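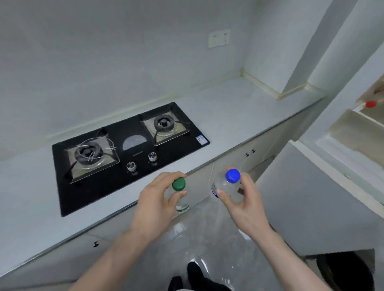

Progress report to the Hodgate fund, October
Category: Grants / Home Robotics / Service Reviews

Prepared by Nisreen Harb, project lead

Dear colleagues,

This is our second report under the grant for reviewing the Tekier demonstration service. As you remember, the service sells recorded demonstrations of household work, made by people with both hands visible, together with a software kit for training two-arm robots. Our task is to say if a small laboratory can buy it and get a useful result without hiring more staff.

1. What was delivered

The order was for 200 recordings of the bottle task in home kitchens. We received 214. The supplier did not charge for the extra ones, and we kept them in a separate folder until we could check that they follow the same rules as the rest. They do, except for the file names, which have a different date order. Rizk, the company that makes our labels, needed one day to correct this.

The task covers the handling of small drink bottles with two hands: lifting them, setting them down on a counter, arranging them in a group and placing them on a refrigerator shelf. We asked for it because clear plastic is difficult for our present system. The depth sensor looks through the bottle and reports the wall behind it, or it reports nothing at all. Caps are much easier, and in our first tests the model learned to look for the cap and almost ignored the label.

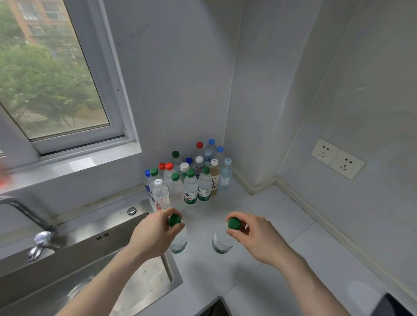

For this reason the choice of bottles was important to us. In the contract we wrote that many caps must be of the same color on different products, so that color alone does not give the answer. The supplier followed this point well. A green cap can be on more than one kind of drink, and the bottles often stand very close together, with some of them hidden by others. It is a hard case for the detector and we are glad to have it.

2. What we checked

We watched 40 recordings from beginning to end and compared the labels with what the hands do. In 30 of them the labels for the left and right hand were correct at every step. In the others the mistake was usually the same: the moment of grasping was marked too early, when the fingers only come near the cap. We wrote to the supplier on Wednesday and received a polite answer, but the date of the correction is still open.

The software kit was installed on our two machines in Sturau. The installation guide is clear up to the chapter about calibration, where it refers to a menu that does not exist in our version. We lost almost a week there. I would like to ask that this is mentioned to other grant holders who consider the same kit.
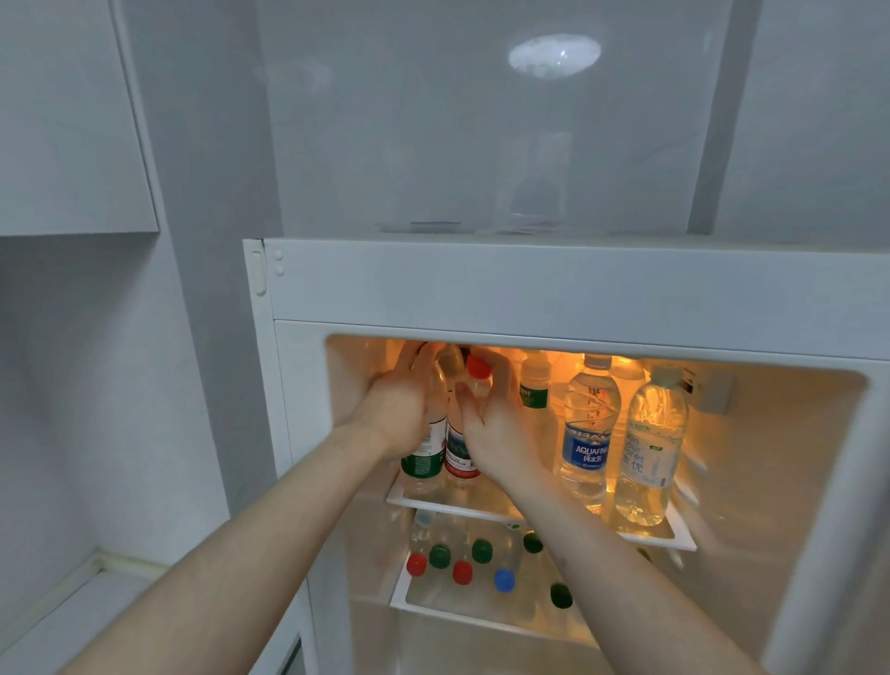

Placing bottles on a shelf is still the weakest part. The space inside a refrigerator is narrow, the light is warm and different from the room, and the two hands come so close to each other that the tracker exchanges left and right. We do not yet train on these recordings. First we will correct the hand labels by ourselves.

3. Money and next steps

Spending is within the plan, apart from the storage disks, which were more expensive than in our offer. Travel was not used. We ask for permission to move the travel amount to labeling work.

Until the next report we plan to finish the label corrections, to train the counter part of the task on our own arms, and to ask Tekier for a price for recordings with glass bottles. My opinion of the service at this moment is positive with reservations. The recordings are good, the kit is less ready.

With kind regards,
Nisreen Harb

Search reports Go
Contact the project office | Copyright Hodgate | Back to top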